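스포츠 커뮤니케이션 실무 4주차 강의 노트
주제: 지역 축구단의 경기일 운영 정보와 관중 집계

1. 집계 기준
관중 수는 발권 수, 입장 수, 발표 수로 구분한다. 발권 수에는 시즌권과 초대권이 포함되며, 입장 수는 게이트 검표 기록만을 합산한 값이다. 발표 수의 산정 방식은 리그 규정에 따라 다르므로 보도자료에는 기준을 병기한다.
사례: Brasville 홈경기의 발권 수는 3694, 원정석 배정은 1000석이었다. 원정석 미판매분은 발권 수에 산입하지 않는다. 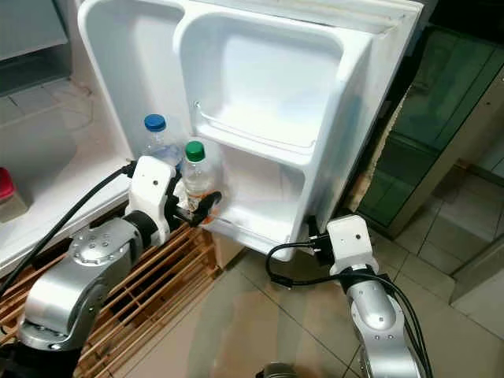 시즌권 소지자의 불참률은 별도 항목으로 관리한다. 입장 수를 발권 수로 나눈 값을 실입장률이라 하며, 시즌권과 당일권을 나누어 계산해야 경기 간 비교가 가능하다. 초대권은 분모에서 제외하는 방식과 포함하는 방식이 모두 쓰인다. 본 강의에서는 포함 방식을 따른다.

2. 정보 배포 순서
가. 킥오프 시각 및 게이트 개방 시각 확정
나. 원정 구단(사례에서는 Lorwood)에 좌석 구역과 출입구 통보
다. 홈페이지 공지, 이후 지역 언론 배포
라. 변경 발생 시 기존 공지를 수정하고 수정 시각을 표기
가와 나의 순서를 바꾸면 원정 구단 공지와 홈 구단 공지의 시각이 불일치할 수 있다. 통보문에는 담당 부서 연락처와 휠체어석 신청 마감을 포함한다. 게이트 개방은 킥오프 시각에서 역산하되, 검표 단말 점검 시간은 개방 전 일정에 둔다.
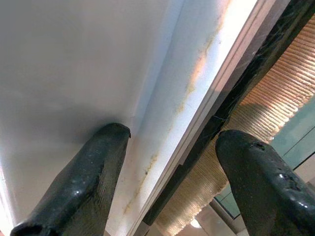

3. 매치데이 프로그램 편집
Tekin 판형은 40쪽이며 이 중 8쪽이 광고면이다. 선수 명단은 인쇄 마감 시점의 등록 명단을 기준으로 하고, 당일 출전 명단은 별지로 처리한다. 유소년팀 경기 결과는 직전 라운드까지만 싣는다.

과제
Plalton 자료의 발권 수와 입장 수로 구역별 실입장률을 산출하고, 집계 기준을 명시한 보도자료 한 건을 작성한다. 제출은 다음 강의 시작 전까지.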